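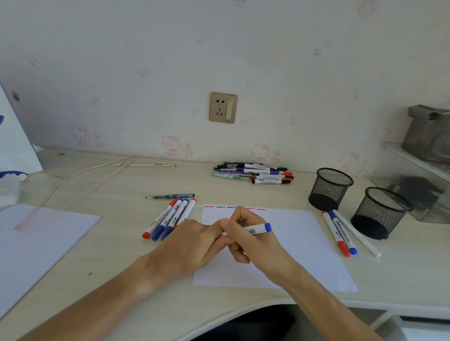 Last modified: 2026-07-23

Reference > Office and School Supplies > Writing Instruments > Scribble test

Scribble test

A scribble test is a short trial stroke made on scrap or plain paper to check whether a pen or marker still writes. It is the usual first step in sorting a mixed stock of writing instruments, and is also used by shops before a returned item goes back on display.

Procedure

The sheet is laid flat on a desk and the instruments are kept beside it. Each is uncapped in turn and drawn across the paper in a wavy line. Strokes are commonly set in a row along the top edge, as with the five short red and blue squiggles on the sheet shown, which leaves the remaining area free. A wavy line is preferred to a straight one because changes of direction reveal a worn tip or uneven flow.

The cap is replaced before the next instrument is taken. On white-barreled markers the cap color, typically red or blue, is the quickest guide to the ink. Barrel printing differs between makers and is less useful for sorting.

Interpretation

An even line is recorded as a pass. A faint line that recovers within 50 mm is treated as a slow start, and the marker is stored flat for a day and tried again. A line that breaks repeatedly is a fail. Ballpoint pens may need a longer stroke than fiber-tip markers before ink reaches the paper.

Recording

Large stocks are tested in batches. The Rikau sorting sheet, drawn up by Ladi Olatunji, has 262 numbered spaces and a column for ink color. The Jotness sheet omits numbering and groups strokes by color only.

See also: Blotting paper; Cap seal; Fiber tip

Filed under: Markers | Pens | Desk practice

Contact the editors | © Vullavis Reference | Back to top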